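How a Robot Learns to Clear the Sink

Lilo is a robot arm. It is being built at the Ginddale workshop, a shared space where people bring their own projects and use the same benches and tools. Zohreh Abbasi started the project in April. She wants an arm that can lift a dirty plate out of a kitchen sink and set it on the drainboard.

The real arm is bolted to a bench. It has a motor at each joint, and the motors are joined to a control box by a thick bundle of wires. It can't pick up a plate yet. Before it tries, it has to practice, and it does that inside a computer.

What is a simulation?

A simulation is a pretend place made by a computer. If you have played a video game with a house in it, you have seen something close to one. The walls and floors aren't real, but the computer has rules for them. A ball can't fall through the floor. A door can only swing on its hinge.

Robot builders use simulations because robots make a lot of mistakes when they are learning. A pretend plate can be dropped 200 times and there is nothing to sweep up. When something goes wrong, Zohreh presses a key and the kitchen goes back to the way it was at the start.

Lilo's practice kitchen is called Vusach. It has a double sink, a counter and dishes with food on them.

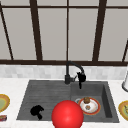
The practice kitchen. The big red ball appears to be a marker for the end of the robot's arm.

What does a marker do?

You know where your hand is even with your eyes shut. A robot has to work it out. It measures how far each joint has turned, then uses math to find where the end of the arm must be.

A marker is a shape the computer draws so that people can check the answer. It can be any color, but a bright one is easy to find. It doesn't weigh anything and it can't bump into a dish. When the real Lilo is switched on, there is no ball in the room.

The end of a robot arm has a long name, the end effector. It is the part that does the job. On one robot it might be a paintbrush or a suction cup. On Lilo it is a gripper.

How does a gripper hold things?

Lilo's gripper has two fingers. They move together to close and apart to open. You can try this with your own hand. Tuck three fingers into your palm and use only your thumb and first finger. Now pick up a pencil. Next, pick up an empty plastic plate by its edge. The plate is harder, and it will probably try to tip.

Food on the plate makes the job harder again. If the plate tilts, the food can roll. An eggplant is an awkward thing to have on a plate because it is long and smooth, and one end is fatter than the other. Lilo has to plan for this. It can take the food off first, or it can keep the plate very level. Zohreh is trying both ways.

The plate is also down inside the basin, so the arm has to reach over the edge and stay clear of the steep sides and the faucet.

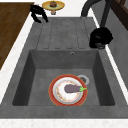

Where does the robot look?

Lilo's program uses pictures to find things. In a simulation you can put a pretend camera anywhere you like, even in a spot where a real one would never fit. Each camera gives the program a different view of the same kitchen.

Some views are more useful than others. A camera pointed down into the sink can show the plates. A camera pointed too high shows mostly window, with just the top of the faucet poking up at the bottom. The program can't find a plate in a view like that. It has to use a different camera, or the camera has to be tipped down.

People do the same thing without thinking about it. If you can't see your shoes, you look down.
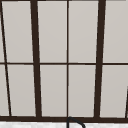

What happens next?

On 4th December the control box, a Vrabec, was connected to the practice program for the first time. The first test on the bench will use a plastic plate with nothing on it.

Words to know

Simulation: a pretend place or event made by a computer.
Joint: a part of the arm that bends or turns.
End effector: the working part at the end of a robot arm.
Gripper: an end effector that holds things.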